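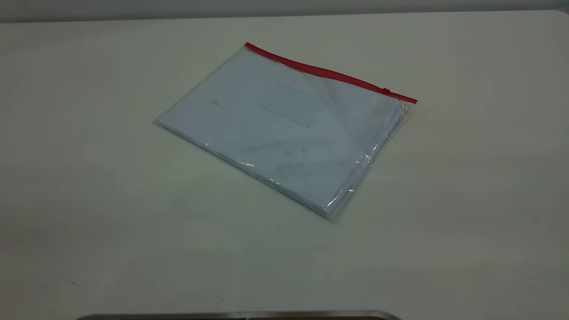

*Clear zipper pouch with a stack of white paper inside.*

# Storing household paper in zipper pouches

A clear pouch with a zipper along one edge is adequate storage for most household paper: appliance manuals, warranty slips, tax receipts, paint records, spare printer stock. It keeps out dust and short splashes. It is not a waterproof container and should not be stored where water can stand.

## Sizing

Measure the paper, then measure the inside of the pouch between the seams. The size printed on the package is often the outside size. For letter paper (8.5 x 11 in), allow at least half an inch on each side. A tight pouch curls the corners of the stack and puts load on the zipper ends, where most pouches fail first.

Thickness matters as much as width. A stack that domes the pouch will slide off a pile and will not stand in a file box. Split it into two pouches and label both.

## Material

Most clear pouches are made from PVC, EVA or polypropylene.

| Material | Feel | Notes |
|---|---|---|
| PVC | Soft, slightly tacky | Can lift toner from laser prints. Stiffens in the cold. |
| EVA | Soft, dry | Good for general use. Scratches easily. |
| Polypropylene | Stiffer, slick | Best choice for long storage. Can split if folded hard. |

If the material is unknown and the contents are laser printed, put a blank sheet on the front and back of the stack. Replace these sheets if they begin to stick.

## Filling

1. Remove paper clips and rubber bands. Clips rust and bands go brittle, and both leave marks.
2. Square the stack on all four sides.
3. Open the zipper fully. Insert the stack with the long edge leading if the zipper is on the long side.
4. Lay the pouch flat and press the air out toward the open end.
5. Close the zipper with one hand holding the fixed end. Check that no sheet is caught in the track.

Paper that has been in a garage or basement should be left out in a dry room for 48 hours before it goes in. Fan the sheets once or twice during that time. Damp paper sealed in plastic will grow mold, and the smell does not come out.

## Labeling

Put the label inside, facing out, on a strip of card at the top edge. Adhesive labels on the outside of soft plastic creep and leave glue. Write in pencil or pigment ink. Dye ink fades near a window.

Useful information on the strip:

- Subject ("Water heater," "Car, service")
- Year or range of years
- Box or shelf number, if there is more than one
- Discard date, if there is one

For large sets, a running number is easier to keep than a subject system. The household index at Coltside runs to pouch 277, and the list is a single printed sheet taped inside the cabinet door.

## Where to keep them

Store pouches upright in a file box or flat in a shallow drawer. Flat piles should be kept under 6 inches. Pouches at the bottom of a taller pile tend to stick together, PVC worst of all.

Avoid the shelf over a stove, the cabinet next to a dishwasher vent, and any outside wall that sweats in February. Passports, deeds and titles belong in a rated fire box, with copies in the pouch.

## Zipper care

A stiff slider can be eased with a dry candle stub rubbed along the closed track. Run the slider back and forth, then wipe off the excess before paper goes back in. Do not use oil or silicone spray, as either will stain the contents.

If the teeth open behind the slider, the slider has spread. On a metal slider, squeeze each side lightly with pliers and test. Plastic sliders cannot be closed up again; use the pouch for something that does not need sealing, such as sandpaper.

## Cleaning

Empty the pouch first. Wipe with a cloth dampened in water and a drop of dish soap, wipe again with plain water, and stand it open overnight. Alcohol clouds some plastics. Test it on a back corner before using it to remove marker.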